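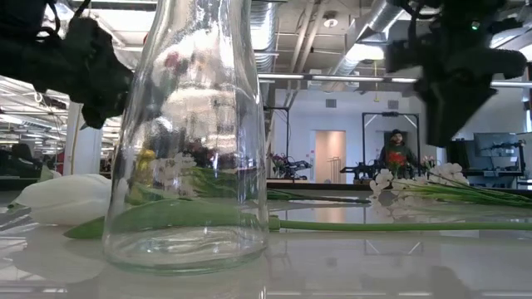 Fig. 2. Clear glass bottle on the bench, with a white tulip and its leaf lying behind the base.

Unit 2: Bottles as vases — stem length, neck and load

Bring your own bottle if you have one. The Todport store room holds clear glass only, in mixed heights.

2.1 Choosing the vessel

A bottle used as a vase has a narrow neck and a fixed opening. It will hold one to five thin stems upright with no foam, pins or tape. It will not take a thick, woody stem, and a stem forced into the neck is bruised along its length.

Check the base first. A wide, heavy base with thick glass keeps the centre of gravity low, which matters once the flower head stands well above the neck. Tall bottles with light bases are kept for dried material in this course.

Clear glass shows everything below the neck: stem ends, leaf scraps, cloudy water. It also bends what is behind it. In Fig. 2 the leaf passes behind the base and is seen through the glass. Judge the line of a stem from above the neck, never through the wall of the bottle.

2.2 Tulips

Use closed, cup-shaped blooms. An open tulip has little vase life left and drops petals when handled. Lay each stem flat on the bench beside the bottle before cutting and measure against the glass.

Tulips keep growing after they are cut and will bend toward light. Allow for this by cutting shorter than looks right on the day. For a single tulip the working rule is:

visible stem above the neck = half the height of the bottle, or less

Remove any leaf that would sit below the water line. One broad leaf may be kept if it clears the neck. Pull it down and away from the stem in one movement; a torn leaf base goes soft in water.

2.3 Small-flowered filler

Small white blossoms on thin stems fill the gap between the tulip and the rim. Prepare them as a bunch, level the ends, and strip the lower third. Insert the filler after the tulip. If it goes in first, the thin stems cross inside the neck and the tulip cannot pass.

2.4 Procedure

1. Wash the bottle and rinse twice. Dry the outside.
2. Fill to one third with cool water. Tulips do best in shallow water.
3. Cut the tulip stem straight across with a clean knife.
4. Lower the stem through the neck without turning it.
5. Add filler, two or three stems at a time.
6. Top up only if a stem end is clear of the water.
7. Wipe the bench. A glossy top shows every drip and becomes slippery.

2.5 Record sheet

Write down bottle height, neck width, stem length before and after cutting, and the colour of the water on each following day. Students using the Osus flower food should note the dose. Do not combine it with sugar or bleach.

The reading for this unit is page 166 of the Ullura workbook, tables only. Marks are given for the record sheet and the cut ends — the finished arrangement is not assessed until February.

Related units
Unit 1: Knives, snips and bench care
Unit 3: Foam-free bowls
Unit 4: Woody stems and branches
Yan supply list for floristry students

This site uses cookies to remember your course settings. Accept | Manage

Ullura Floristry Short Courses, Todport | Contact the course office | Last updated Friday, October 18, 2024 | Back to top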